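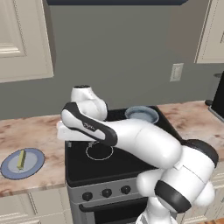
6.3 Recovering from a protective stop over the cooktop

In the Dreminar kitchen task, the arm may halt partway between the plate and the stove with its fingers open. The log shows fault 2417 (joint limit reached) or fault 3379 (contact force too high).

1. Pause the simulation. Do not press Reset yet – it clears the fault record.
2. Open the Faults tab and write down the code and the joint listed beside it.
3. For 2417, lower the speed to 40 percent and jog the elbow away from its limit.
4. For 3379, raise the gripper straight up until the contact reading is zero.
5. Check that the forearm will clear any cookware before you turn the base.
6. Select Home, then Resume.

Note: If 3379 comes back on the next run, the collision shape of the cooktop did not load. Reload the kitchen file and start again from step 1.

CAUTION: Never resume a stopped run with a physical arm linked to the simulator. The arm will move to the simulated pose at full speed. Unlink it first.

Send repeat faults to Kieran Madigan with the saved log.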